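钥匙编号与台账：把标签从“写用途”改成“写代号”

2024/10/14

七月换了工作室以后，手里的钥匙多到需要一套规则。以前的做法是在标签上直接写“前门”“仓库”，问题有两个：一是钥匙丢失时等于附送地址，二是用途变更后标签必须重写。

现在的方案是标签只写代号，含义放在台账里。台账是一个纯文本文件，每行一把，字段依次为代号、锁芯型号、启用日期、备份数量、存放位置，用制表符分隔，放进版本管理。代号由位置前缀加流水号组成，流水号只增不减，作废的号不再复用。

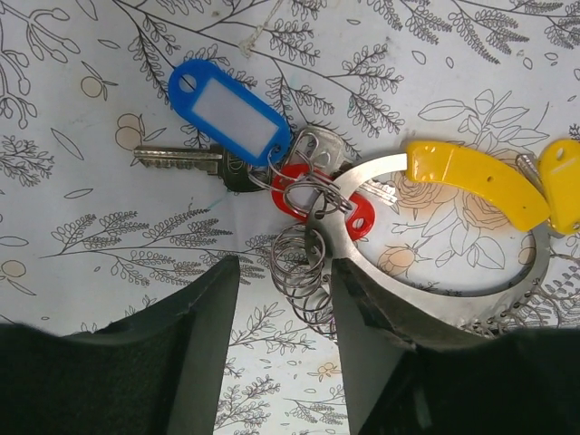
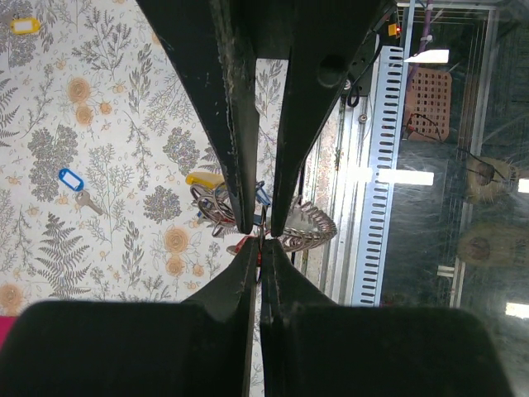 前缀目前有3个：工作室用L，取自所在楼的名字Listar；Szczepańska街的旧库房用S；信箱、挂锁一类归入P。租约编号2391单独记在备注栏，不进代号。

标签材料试过两种。纸片手写最省事，但铅笔字磨损快，油性笔在光面纸上会晕开。Vekport的热敏标签边缘整齐，放在窗台上晒过一个夏天后对比度明显下降，所以只用于室内。买标签时我按40个一包备货，用量远低于这个数，余下的留作行李和线缆标记。

配钥匙的误差也值得记。复制件应当从原件配，不要从复制件再配，齿深偏差会累积。台账里我加了一列“母件”，写明它是从哪一把配出来的。Pirko的挂锁对这一点比较敏感，第二代复制件插入后需要稍微回抽才能转动。

盘点周期定为9周，逐行核对，缺失的先标“待查”，下次盘点仍未找到就换锁芯。脚本只做一件事：检查代号是否重复，重复就报错退出。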